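Aménager un tiroir bas pour le matériel à cocktails : les verres et les petits flacons se baladent

Question

Bonjour à tous,

Je me lance parce que j'ai lu plein de sujets sur les tiroirs à couverts mais rien sur ce qui m'occupe. On a refait la cuisine en novembre, avec des caissons Hukutard gris foncé et des tiroirs intérieurs blancs, et j'ai récupéré un tiroir à casseroles dont je ne savais pas quoi faire (les casseroles sont restées sous les plaques, vieille habitude). Je me suis dit que ce serait parfait pour tout ce qui sert à l'apéro : les verres un peu hauts, le shaker, les doseurs, la passoire, et trois ou quatre flacons compte-gouttes dans lesquels je mets mes bitters maison et une solution saline.

Sur le papier c'est très bien, sauf que ça roule. J'ouvre le tiroir un peu vite et le shaker part au fond, les doseurs vont se coincer contre la paroi, et les flacons finissent couchés. J'en ai déjà un qui a goutté sur toute une pile de serviettes, bonjour l'odeur de clou de girofle pendant deux semaines.

J'ai regardé les séparateurs tout faits. Chez Plastix il y a un jeu de bacs transparents mais ils sont prévus pour des tiroirs peu profonds, et chez Gorik la grille réglable est jolie mais elle coûte un bras. Mon tiroir fait 40 cm de profondeur utile et je n'ai pas envie de tout visser, on est locataires d'ici peu si le projet de déménagement se confirme.

Donc mes questions, en vrac :
- verres à l'endroit ou à l'envers ?
- shaker debout ou couché, monté ou démonté ?
- où mettre les flacons pour qu'ils restent droits ?
- un tapis antidérapant, ça tient vraiment ou ça gondole au bout d'un mois ?

Merci d'avance, et si quelqu'un a le même genre de tiroir je veux bien savoir comment c'est rangé chez vous !

Réponse 1

Perso j'ai tout mis dans une vieille caisse à vin posée dans le placard et basta. Les tiroirs c'est fait pour les couverts.

Sinon le tapis oui, ça marche, mais prends-le épais. Le premier prix que j'avais acheté se mettait en boule dès qu'on tirait un verre. Et essuie bien le fond du tiroir avant de le poser, sinon il y a des miettes qui restent dessous et ça fait des bosses.

Réponse 2 (la plus utile selon les membres)

Ah, un sujet pour moi ! J'ai passé beaucoup trop de temps là-dessus l'hiver dernier, donc je te livre ce que j'ai fini par garder, après avoir essayé à peu près toutes les dispositions possibles (et cassé un verre, paix à son âme).

Commence par vider complètement et par trier. J'avais deux passoires, un pilon que je n'utilisais jamais et un lot de touilleurs ramenés de vacances à Tambunan, offerts par l'hôtel, très moches. Tout ça est parti dans un carton. Dans le tiroir je n'ai gardé que ce qui sert au moins une fois par mois, et du coup le problème de place a disparu tout seul, ou presque.

Pour les verres : à l'envers, dans un tiroir bas. La poussière ne tombe pas dedans, et sur les verres à côtes comme les miens le buvant est plus large que le pied, alors ils tiennent mieux comme ça. Il y a des gens qui te diront que le bord s'abîme. Avec un tapis un peu souple dessous, je n'ai pas eu une seule ébréchure. Par contre sèche-les vraiment bien avant, à la main, avec un torchon qui ne peluche pas. Un verre encore humide posé à l'envers sur un tapis en mousse, ça fait un rond de buée et une odeur de renfermé très désagréable quand tu sers des gens.

Je les groupe dans un coin au fond, serrés mais sans qu'ils se touchent trop. Le fond bouge moins que l'avant quand on ouvre, enfin c'est l'impression que j'ai, parce que l'avant c'est là qu'on farfouille.

Pour le shaker : couché, et en diagonale si ton tiroir est un peu juste. Debout, chez moi, il bloquait la fermeture (il manquait 3 mm, j'en aurais pleuré). Je le laisse monté quand il est parfaitement sec, mais le lendemain seulement. Le soir même je laisse le bouchon à côté, sinon l'humidité reste enfermée et les deux parties collent. Si jamais ça t'arrive, passe la partie extérieure sous l'eau tiède et fais tourner doucement, ça vient.

Pour l'empêcher de rouler, j'ai essayé une baguette de bois collée avec de la pâte à fixer (pas mal, mais ça se décolle l'été), puis un torchon plié en boudin (efficace, moche). Ce qui marche le mieux, c'est de le caler avec les doseurs et le panneau du tiroir. Une fois que chaque pièce a sa voisine, ça ne bouge plus tant que ça. 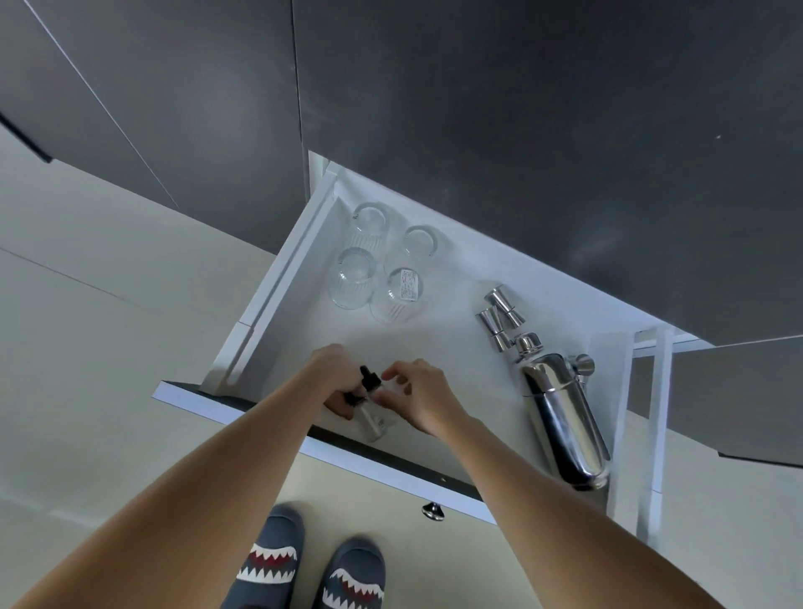

Est-ce qu'il faut garder les flacons compte-gouttes debout dans le tiroir ?

Debout, toujours. La poire en caoutchouc n'aime pas rester au contact de l'alcool, elle ramollit, et couché le flacon finit par suinter par le pas de vis. Le plus simple est une petite boîte à bords hauts, juste assez large pour que les flacons se tiennent entre eux. J'ai pris un bac Plastix réf. 622, celui qu'ils vendent pour les crayons, et je l'ai coincé à l'avant du tiroir avec un bout de tapis dessous. Serre bien les bouchons, mets une étiquette avec le nom et le mois, et ne remplis pas jusqu'en haut.

Autre chose sur les flacons : la solution saline, je la refais souvent et j'en prépare très peu. Les bitters, eux, tiennent longtemps, mais le placard au-dessus du four était une mauvaise idée, il y fait trop chaud. Un tiroir bas c'est très bien pour ça, il y fait sombre et plutôt frais.

Pour le tapis, prends-le au mètre et découpe-le toi-même. Fais un gabarit en papier journal, pose-le au fond, marque les angles, et retire deux ou trois millimètres de chaque côté. C'est quand il est trop grand qu'il gondole. J'ai payé le mien 32 euros en comptant de quoi faire les trois autres tiroirs, ce n'est pas donné, mais il passe à l'éponge et il n'a pas bougé depuis.

Et si tes verres ont encore leurs étiquettes : un peu d'huile de cuisson, dix minutes, et ça part avec le doigt. Surtout pas la lame du couteau.

Dernier truc, ouvre ton tiroir en tirant au milieu et pas par un coin. Le mien accrochait d'un côté à force, et c'étaient ces petits à-coups qui envoyaient tout valser. Une goutte de lubrifiant sec sur les coulisses et il s'ouvre comme au premier jour.

Réponse 3

D'accord avec presque tout au-dessus, sauf pour les verres à l'envers. Les miens sont très fins et je les préfère à l'endroit, avec une feuille d'essuie-tout par-dessus quand je ne m'en sers pas de la semaine. Chacun sa méthode.

Pour la grille Gorik, je l'ai eue dans mon ancien appartement. Elle est bien, mais les séparations sont trop basses pour des verres hauts, tu aurais été déçu. Garde tes sous pour une bonne bouteille !

Si tu déménages, pense aussi à la boîte à chaussures découpée. Ça ne coûte rien, tu fais trois ou quatre compartiments avec le carton du couvercle et tu testes pendant quinze jours avant d'acheter quoi que ce soit. Chez nous le provisoire dure depuis un bon moment et je n'ai toujours rien racheté.

Commentaire de l'auteur de la question

Merci, merci ! J'ai tout sorti hier soir et fait le gabarit en papier journal. Les verres sont à l'envers dans le coin gauche, le shaker couché, et j'ai mis les flacons dans un pot à moutarde carré en attendant de trouver un bac qui va bien. J'ai ouvert et fermé quinze fois de suite devant ma moitié très sceptique, et le shaker n'a presque pas bougé. Je n'ai pas encore reçu le tapis, je reviendrai dire ce que ça donne avec. Et je plaide coupable pour le tiroir tiré par un coin, je fais ça depuis toujours.

Dernière mise à jour de la page : 2025-03-24 | Nous contacter | Mentions légales | © Les contributeurs du site | Retour en haut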